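Project report - hand-held grippers on cloth
Ignacio Boateng, Cokham, 3 Dec 2025

Aim: find out if the curved two-finger gripper copes with clothes, or if we go back to the flat Dvorak jaws from September. Folding done on a bed, green sheet on it.
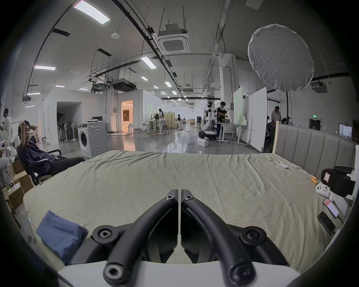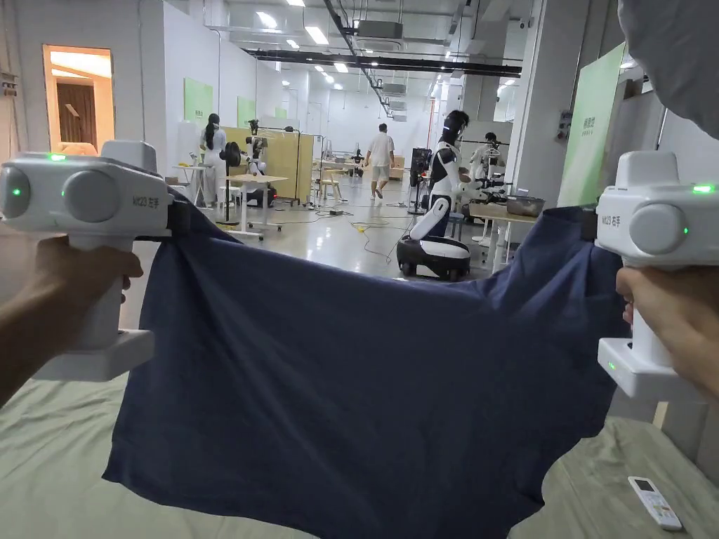 Second one: both corners of the garment held up. Last one: the T-shirt on the bed, fingers on a seam. 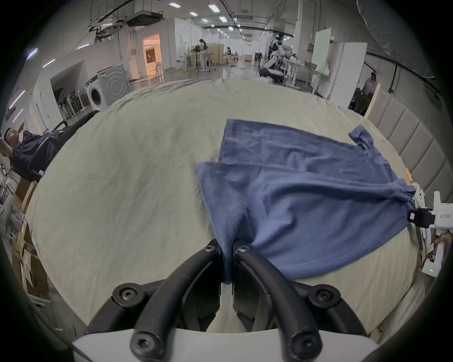

Method. 12 folds per jaw type, same shirt, same person on the grips. A drop = cloth leaves either gripper before the fold is down. Controller was the Grinik board both times, logging to the Flultus software.

Results. Curved fingers 9 clean out of 12. Flat jaws 6. Most of the curved drops were at the hem - one layer only, slides out the side. Seams much better, more to bite on. Flat jaws kept picking up the sheet aswell, had to restart.

Logging: 392 short clips kept. Colour is off on some of them, didnt get time to fix it before hand-in.

Problems
- left and right clocks drift, need one trigger for both
- wrists get sore, take breaks

Next: rubber pads on the curved tips, then redo the hem folds. Towels after that if we get the bed again.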